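Why I stopped buying the matching set

Quick one today, writing this at 2 in the morning with a cold cup of tea.

My sister-in-law wants a registry. Full thing — dinner plates, salad plates, the bowls that are too shallow for soup and too deep for anything else. Service for twelve. Total came to $910 before the gravy boat. She has 4 chairs.

I get it. I had the same list once. Plain white, from a shop in Trimham, very tasteful. Dolores Thibodeaux told me at the time I'd be bored by spring and I was bored by Febuary. Then one chipped, then another, and the pattern (what pattern?) was discontinued. So now you have nine of something. Nine is a terrible number of plates.

And that's the trap with sets. One break and the whole thing feels broken. You stop using it. It goes up high, comes down at Thanksgiving, gets washed by hand by somebody in a bad mood.

Mismatched doesn't do that. Lose one, shrug, go find another. Thrift stores are full of them. My best serving dish cost 98 cents in Coltness, and I have dropped it twice. 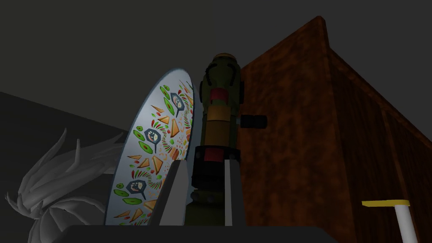

People say a mixed table looks messy. Fine. Some of it does. Loud plates especially get a bad rap, the kind you'd never put on a registry — green leafy ovals, orange and tan triangles, little red flecks like chilis, cartoonish faces or figures in dark hexagons, and then a thin light-blue rim as if that was going to calm it all down. I would eat off that every day of my life. Kids would fight over it. When did anyone ever fight over plain white?

Octavio Paredes says I'm just cheap and dressing it up as a philosophy. Maybe so. But he owns a set with gold edges that can't go in the microwave, and he eats his lunch off a paper towel, so I'm not taking notes from him.

Anyway I told her to register for the chairs.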